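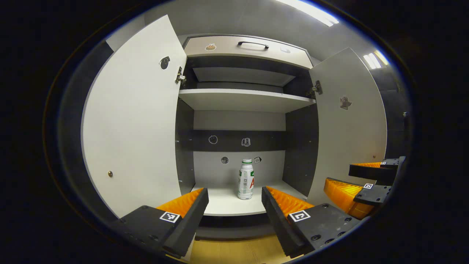

Épreuve du placard : journal de l'équipe Gustard et appel à conseils

lamontvert - octobre 2022
Bonjour à toutes et à tous, et pardon d'avance pour le pavé, je n'ai jamais su faire court ! J'encadre cette année l'équipe Gustard, des élèves de terminale qui préparent la rencontre Bovodberg, catégorie manipulation. L'épreuve consiste à prendre une bouteille dans un meuble, à la sortir et à la poser au sol sans la coucher. Nous travaillons à la pince tenue à la main pour enregistrer les trajectoires, et l'apprentissage vient ensuite. Nos élèves ont déjà 248 essais sur le disque et ils en sont très fiers (moi aussi, un peu).
Mon souci, ce sont les autocollants. Il y en a sur les portes, sur le tiroir, sur le fond du meuble, et notre modèle a l'air de s'y accrocher plus qu'à la bouteille. Faut-il tout décoller ?

jarik_60
Salut lamontvert, content de lire des nouvelles de Gustard ! Pour ma part je décollerais tout, sans hésiter. Nous avons eu le même ennui il y a deux ans au club, avec un meuble qui servait à trois ateliers, et l'équipe a perdu un mois entier à régler des paramètres alors que le bras visait tout simplement un petit dessin sur le panneau du fond. Gardez les marqueurs carrés des doigts, évidemment, ceux-là vous en avez besoin pour mesurer l'ouverture.

Ona Paju
Bonsoir, je ne suis pas d'accord avec Jarik (avec toute mon amitié, il le sait bien). Le jour de la rencontre, vous ne choisirez pas le meuble. Si vos élèves n'enregistrent que sur des panneaux tout nus, la moindre étiquette va perturber le modèle. Je laisserais les autocollants et je ferais surtout varier la place de la bouteille : à gauche, à droite, au fond, près du bord. Chez Siliņa nous avons procédé ainsi en avril, avec 14 positions différentes, et les élèves ont très vite pris le coup de main.

jarik_60
Je veux bien, Ona, mais cela demande beaucoup plus d'essais, et tout le monde n'a pas vos créneaux de salle ! Un compromis : la moitié avec, la moitié sans.

lamontvert
Merci à tous les deux, c'est précieux. On va tenter le compromis. J'en profite pour l'autre moitié de l'exercice, la bouteille posée sur le parquet clair, à gauche devant le meuble, les deux portes grandes ouvertes. Les élèves hésitent encore sur la hauteur à laquelle ouvrir les doigts - trop haut la bouteille bascule, trop bas les blocs noirs risquent de toucher le sol.
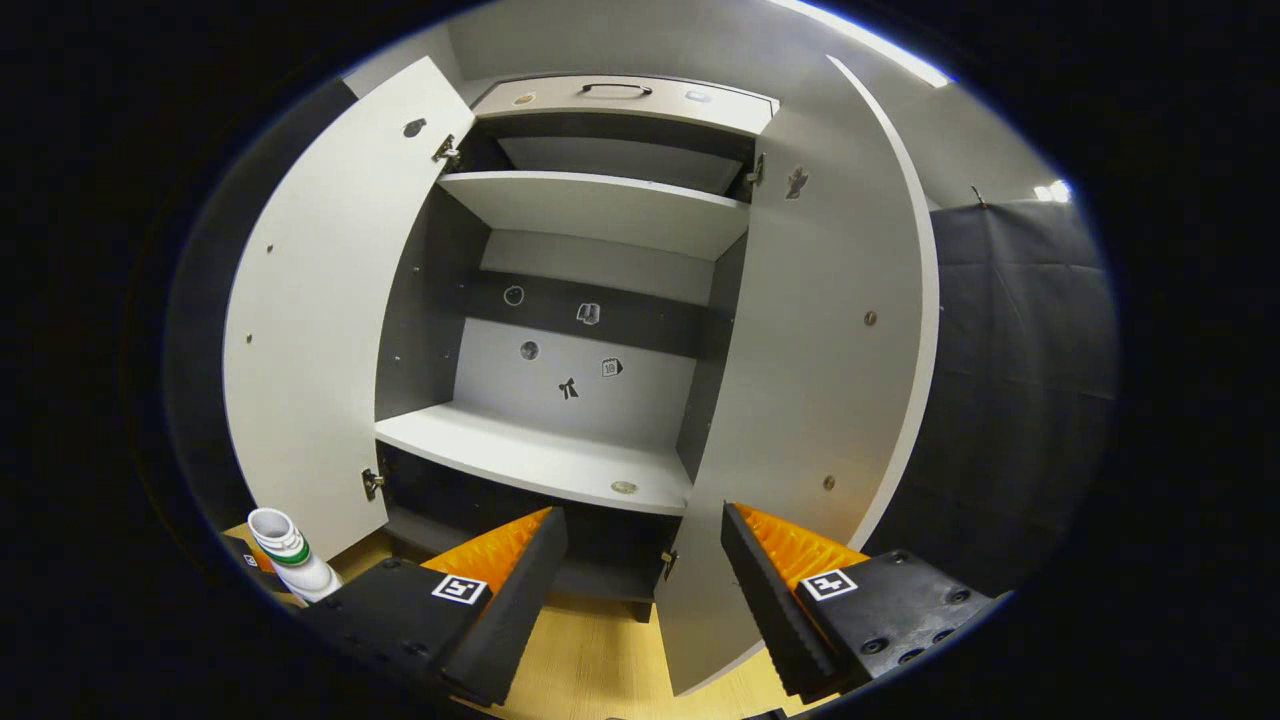

petite_vis
Combien d'essais faut-il garder pour le premier entraînement ?

Ona Paju
Gardez-en 60, bien propres, choisis par les élèves eux-mêmes, et lancez un premier entraînement tout de suite pour voir ce qui cloche. Les autres attendront le deuxième passage.

petite_vis
Merci ! Nous débutons juste et j'avais peur qu'il en faille 4 000...

jarik_60
Ah non, pas de panique ! Et pour la hauteur, lamontvert, faites-leur coller un repère de ruban sur le manche de la pince, ça nous a beaucoup aidés. Pensez aussi à nettoyer les patins orange de temps en temps, les nôtres glissaient dès qu'ils prenaient la poussière.

lamontvert
Bien noté pour le ruban et les patins, je transmets à l'équipe. Je repasse ici après le premier entraînement avec les résultats, bons ou mauvais.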